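## 4. Setting up the laundry unloading task

Applies to the Dronbridge robotics club bench, arm controller release 12. Last revised January 6, 2021 by Nele Nolte. Read section 3 (power and emergency stop) first. Two members must be present for any run with the drive enabled.

### 4.1 Preparing the machine

1. Check that the drum has stopped and that the program has ended.
2. Route loose cables clear of the door swing and clear of the arm base.
3. Open the door by hand to its full travel. Do not use the arm for this step until section 5 has been completed.
4. Set the speed limit to 63 mm/s in the Thiele console.

> **Caution:** Keep hands out of the door opening while the drive is enabled. The hand controller does not detect contact below the force threshold.

### 4.2 Checking the approach

5. Select the wrist view and jog the gripper to the pre-entry pose, in front of the door opening and slightly below its centre.
6. Confirm that the door opening is in view on both sides of the gripper body. If only one side shows, correct the yaw before moving forward.
7. Change to the head view. Confirm that the door is fully open and that the baskets are in reach. 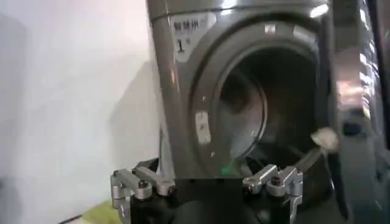
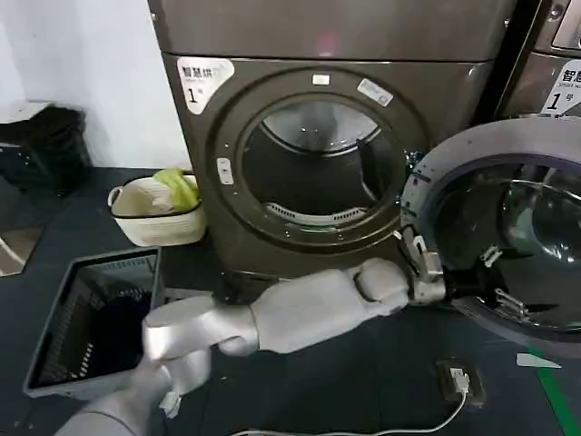 *Photos: Nosipho Khumalo / Dronbridge robotics club. First: wrist view. Second: head view.*

8. Save both views to the run folder before continuing. The marking sheet for the April assessment asks for them.
9. Teach the rim of the opening as four points. Keep the fingers off the seal – the planner adds its own margin.
10. Teach the door as a separate obstacle. It must not be merged with the machine body.

> **Note:** Glossy panels reflect room lighting and can upset the depth reading. If the depth map shows holes along the door, raise the exposure to 153 and repeat step 9.

### 4.3 First dry run

11. Empty the drum and set the force threshold to 12 N.
12. Run the task `mutoston_unload` in step mode. Press **Next** after each pose.
13. Stop if the wrist comes within 20 mm of the rim, then return to step 9.
14. When the sequence completes twice without a stop, load one cloth and repeat in step mode.

A pose timeout is reported as error 700. Clear it from the console only – restarting the controller deletes the taught points. If the error returns at the same pose, write the pose number in the bench log and tell Nele before changing any limits.

Continuous mode stays locked until the log entry has been signed.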